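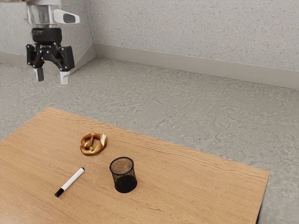

Nouvelles du studio : la migration du catalogue Midirholm

18 août 2025

Chers clients et chers collègues,

Le nouveau site de Midirholm est en ligne depuis la semaine passée. C'était pour nous un grand chantier, car l'ancien catalogue contenait 2 205 pages, toutes écrites à la main par plusieurs prestataires successifs. Nous les avons transférées dans Trullow, notre système de gestion de contenu, et nous avons supprimé au passage 237 adresses qui ne menaient plus à rien.

Fabrice Mallet a dirigé la partie technique. Il a choisi de garder les anciennes adresses quand cela était possible, et de mettre une redirection permanente pour les autres. Ce travail est assez lent, mais il évite que les visiteurs venus d'un moteur de recherche tombent sur une page d'erreur. Les fiches de produits sont maintenant générées par le serveur et gardées en cache. Sur un téléphone ordinaire, la page d'accueil s'affiche en moins de deux secondes.
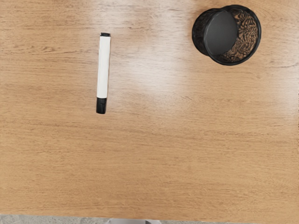
Le formulaire de devis nous a demandé plus de réflexion. L'ancienne version comportait 40 champs, dont beaucoup étaient obligatoires sans raison claire. Zuweira Bawa a relu chaque question avec l'équipe commerciale du client, et il en reste 10. Les messages d'erreur se trouvent désormais à côté du champ concerné, et le formulaire peut être rempli entièrement au clavier. Si vous utilisez un lecteur d'écran et que vous rencontrez une difficulté, nous vous prions de nous l'écrire.

Il reste deux points ouverts. La recherche interne ne reconnaît pas encore bien les mots au pluriel, et la version néerlandaise attend ses dernières traductions. Nous espérons terminer les deux avant le mois de décembre.

Pour les clients qui sont encore hébergés chez Sornivon : le module de statistiques Kyei sera mis à jour pendant la nuit, sans interruption de vos sites. Vous n'avez rien à installer. Vos mots de passe restent les mêmes, mais il faudra vous connecter une nouvelle fois au tableau de bord.

Les demandes pour les chantiers d'automne peuvent être envoyées à Fabrice, de préférence avec la liste des pages à reprendre.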